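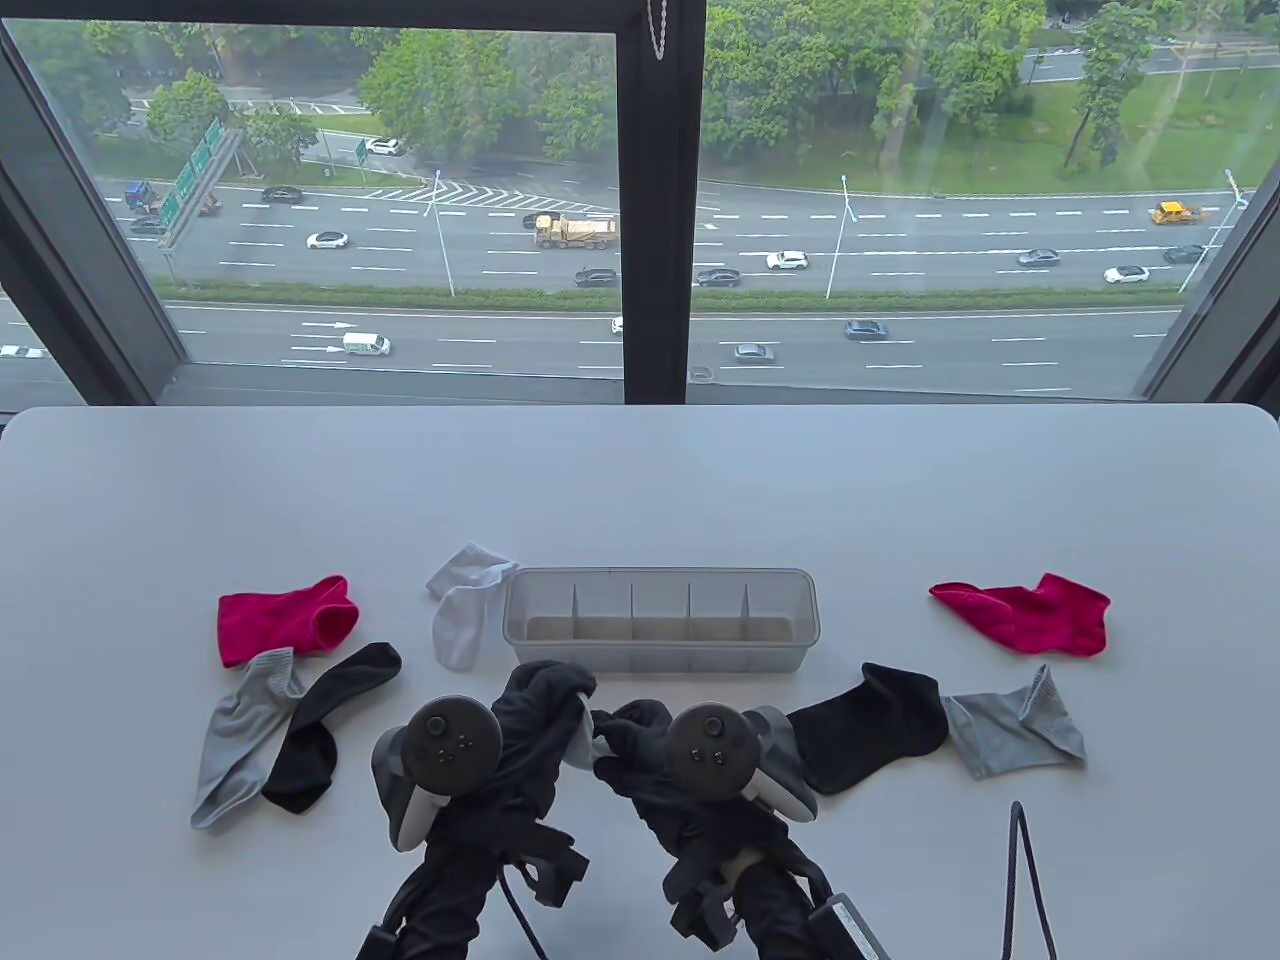 Socks on the white table by the window, highway below.

September 16, 2020

I have been trying to walk more since April. My apartment is on a high floor, and for the first month I barely left it except for groceries. Then Dwayne Thibodeaux from work started sending me his step counts, and I got a little competitive.

My usual loop goes over the footbridge, past the old Canell building and back along the Okamstead side. It takes 47 minutes if I catch the lights. The highway noise drops off after the second block – then it's mostly dogs and sprinklers.

I wore out one pair of shoes by July. The new ones were over 900 miles away in a warehouse and took 20 days to get here. They rub at the heel, so I wear thicker socks with them on the long days and thin ones the rest of the week.

Dwayne wants to try the trail at Priniso next month. It has a steep part near the end that I remember not liking. I told him yes anyway – we'll go early and bring lunch.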